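Soup with barley and too many onions

Hello again from my kitchen in Wellerwood. It is April 2020, I am at home all day as most of you are, and I have cooked more soup in these weeks than in the whole winter before. Today I want to write down the barley soup, which three readers have asked for by e-mail, and which I have never measured properly until yesterday. 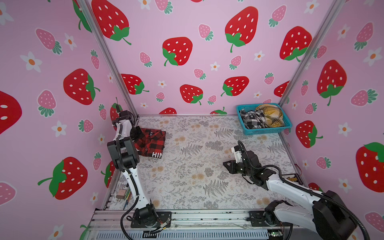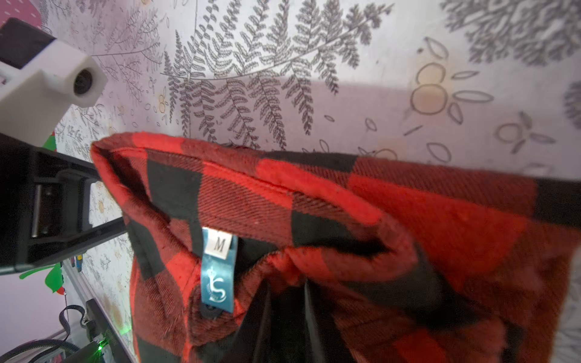
The red and black checked shirt, size M in the collar.

I should say first that this soup has no proper name. In my family we called it only "the thick one". My grandmother made it in a pot so large that two people had to carry it, and she never wrote anything down. When I moved to this country I tried to cook it from memory, and for the first two years it was quite bad. The barley was hard and the soup tasted of hot water. I blamed the barley, then I blamed the water, and after that I learned that I was cooking the onions for five minutes when she had cooked them for nearly an hour.

So please do not hurry with the onions. If you have only a short time this evening, make an omelette and keep the soup for another day.

What you need, for a big pot (six portions, or four if the people are hungry):

770 g onions, weighed before peeling
200 g pearl barley
2 carrots
1 stick of celery, with its leaves if it still has them
3 cloves of garlic
50 g butter and a spoon of oil
1 small spoon of caraway seeds
1 bay leaf
1 large spoon of tomato purée
2 litres of stock
salt, black pepper, a little vinegar

I know that 770 grams is a strange number. I had a bag of onions from the market in Prondton, I used all of them, and this is what the scale said. You can use a little more or a little less and the soup will forgive you.

Wash the barley in a sieve and leave it in cold water while you do the other things. Some packets say that pearl barley does not need this. I have made it both ways, and with the soaking it is softer at the edges, which I like.

Peel the onions and cut them in half, then in thin slices. Melt the butter with the oil in your heaviest pot, put in all the onions and one good pinch of salt, and cover with the lid. The heat must be low. After fifteen minutes take off the lid and stir. They will look pale and wet and not very nice. Continue without the lid, stirring every few minutes, until they are the colour of weak tea, and then continue until they are the colour of strong tea. With my cooker this takes 50 minutes in total. If they start to catch at the bottom, add one spoon of water and scrape with a wooden spoon.

While the onions are cooking you can cut the carrots and the celery in small cubes. I make them about as big as a pea, but I have a patient character and you may make them larger.

When the onions are ready, add the caraway seeds and the garlic and stir for one minute. Then the tomato purée, and let it fry a little until it becomes darker. This step I learned from a neighbour in Zinditz, where I lived before. My grandmother would not have approved, she did not put tomato in anything that was brown. But I find that it gives the soup a deeper taste, and you cannot notice the tomato itself.

Now add the carrots, the celery, the drained barley and the bay leaf, and pour in the stock. Bring it to the boil, then turn it down so that it only moves a bit on the surface. It needs 45 minutes with the lid half on. Stir from time to time, especially at the end, because the barley likes to sit down on the bottom and stay there.

Taste it. It will probably need more salt than you expect. Add the pepper and one teaspoon of vinegar, stir, and taste again. The vinegar is important! Without it the soup is sweet in a tiring way, and you will not want the second bowl.

About the stock

The best is chicken stock that you made yourself, but I do not always have this. Yesterday I used two stock cubes and the water from some dried mushrooms, and my husband said it was the best one so far. If you use cubes, please do not add salt until the end. I once made this mistake for guests and had to put in three potatoes and another litre of water, and then we had soup until the weekend.

For a version without meat or butter, use vegetable stock and take four spoons of oil in place of the butter. The onions will brown a little faster, so stay near them.

About keeping it

The barley continues to drink after you have switched off the cooker. On the second day you will open the fridge and find something like porridge. This is normal. Put in a glass of water or stock when you warm it and it becomes soup again. On the third day I sometimes do not add water at all, but press it in a buttered dish, put grated cheese on the top and bake it for 25 minutes at 190 degrees. It is then a different dinner and there are no complaints.

It freezes well, also. I fill old yoghurt pots and write on the lid with a pen. Do not forget to write on the lid. At this moment I have two pots in the freezer which may be barley soup and may be stewed apple from last August, and I will only know when one of them melts.

What to eat with it

Dark bread, if you can find it. In our shop there was no flour for two weeks and the bread was gone by ten in the morning, so I have made flat breads in the pan with the last of my rye flour, some yoghurt and salt. I will write about them when I can make them all in the same thickness. For now one side is always like a biscuit and the other like a pillow.

A spoon of sour cream on top is very good. Chopped dill too, or parsley, but choose only one. I also like it with a few slices of pickled cucumber on the side, and sometimes I pour a little of the pickle juice in my bowl and then leave out the vinegar from the pot.

A question from the comments last time: can you use pot barley, the brown one? Yes, but it needs much longer, at least 90 minutes, and you must soak it overnight. The taste is stronger and more like nuts. And somebody asked about a slow cooker. I do not have one, so I cannot say. If you try it, please write to me how it was, and I will add it here with your name.

Next time I would like to do the small cabbage pies, if I can get yeast. If not, it will be soup again, the green one with sorrel, which is just coming up now beside my back door.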